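Robot Safety and Practice Group
Minutes, 23 October 2026, Ovberg building

Minutes of the last meeting were approved with one change. Item 4 should have said "household objects," and has been corrected.

1. Simulation before hardware
Draft rule 11 says that no kitchen task goes to a real arm until it has passed 80 simulated runs in a row. Objects on the counter are to be left in mixed positions, with a knife included in the set. Clearance between the gripper and the counter edge must be logged on every run.
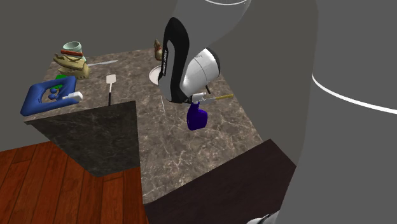

Marisol Solís asked whether 80 was enough for tasks with a blade on the counter, and said the Skudska site would prefer 151. She also wanted failed runs kept on file with the passed ones. The group agreed to keep failed runs. The number stays at 80 for now and comes back in November.

2. Speed near people
Huerta reported that 68 of its log sheets had no speed limit filled in. The field will be made required.

3. Stop button checks
Checks to be done at the start of each shift and signed. Enimcombe to send its form to the other sites.

Next meeting in November, same room.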